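Folding on the bed with a bamboo tile mat -- does it mark dark clothes?

Flarneo Forums > Home > Laundry and Clothes

ukeck_lane
Started in March
I've given up on the ironing board and started folding on the bed. We keep a tile mat on it over the sheet, the sort with little tan tiles linked together, and it's firmer than a mattress on its own. What I want to know is whether the tiles leave marks on dark cloth.

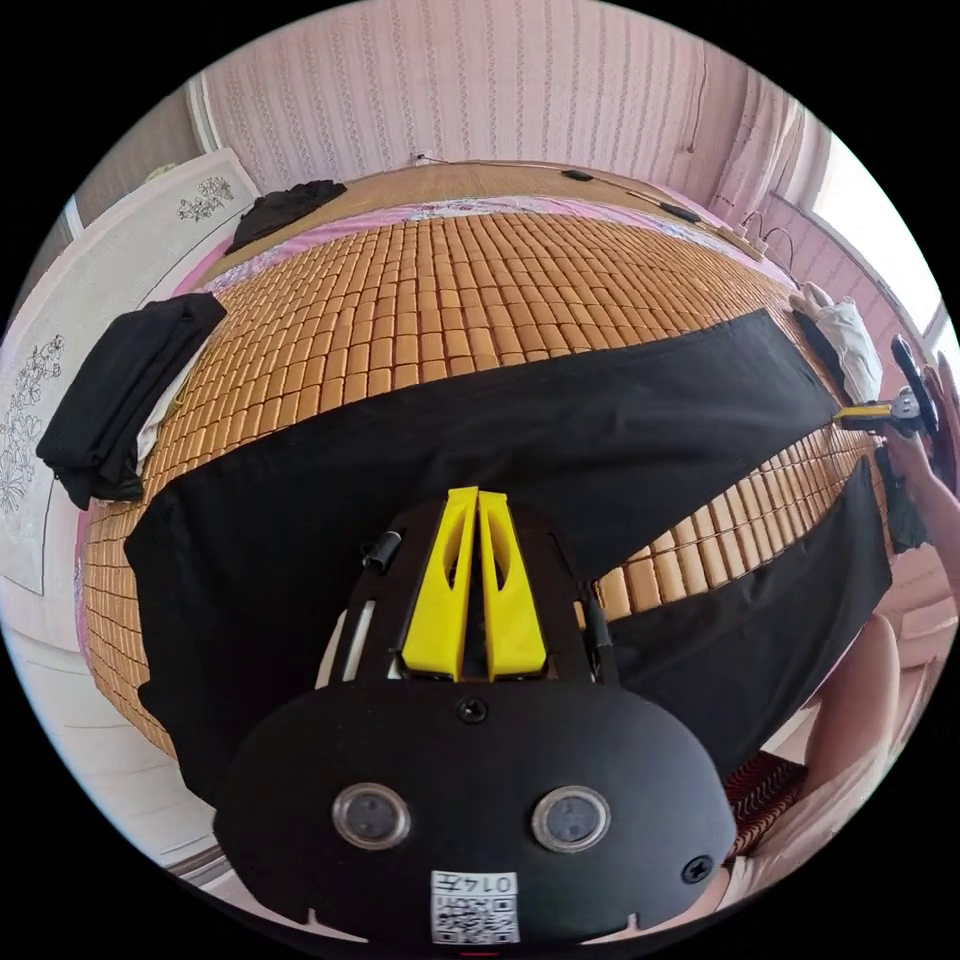
I'm mostly doing black things, trousers and a few tops with collars. If I leave a pair lying there while I get on with the next, I think I can see a faint grid on the back of the leg. My sister says I'm imagining it.

dramell56
Your sister is right. I've folded on one of those for 4 years and never had a mark. The gaps are too small. What does happen is that thin cloth catches between the tiles if you drag it, so lift it.

pegbag
Disagree with dramell56. Mine left lines on a linen shirt after one night. Trousers for ten minutes, fine. I wouldn't leave anything on there longer.

dramell56
Linen creases if you look at it. Not the mat's fault.

ukeck_lane
Fair enough, no linen here. Next problem is the collars. I fold the top in half and the collar ends up in a point sticking out at one end. I've been doing it next to the trousers and the two get muddled, black on black.
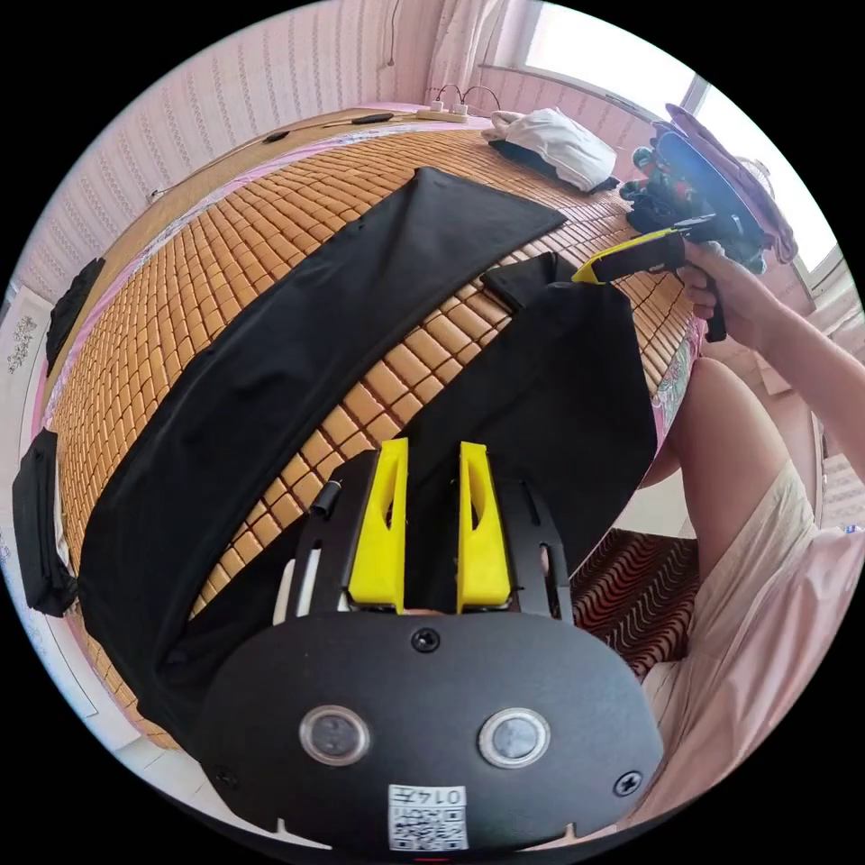 Re: collars and doing one thing at a time

pegbag
Move the trousers off first. Then button the top one, lay it face down and hold the collar while you bring the sides in. I sit down for this as well, much easier on the back.

zamani_road
I'd do the trousers last. They're the biggest and can go at the bottom of the drawer anyway.

pegbag
If they go at the bottom of the drawer you want them done first, surely.

Re: trousers, my way

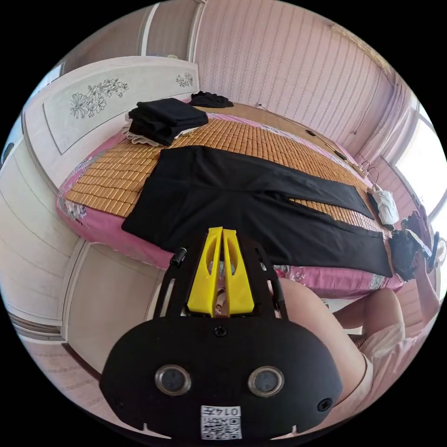 Posted by: Kourosh Naseri | Member | 19 posts | 11 replies to this topic

Lay them out lengthwise and smooth from the waistband down to the hems. Bring one leg over the other, match the seams, then fold in three. Folding in half twice puts a crease across the knee.

dramell56
Three is too bulky for my drawers. Half and half again.

ukeck_lane
Tried it in three and they fit. Will report back on the grid marks.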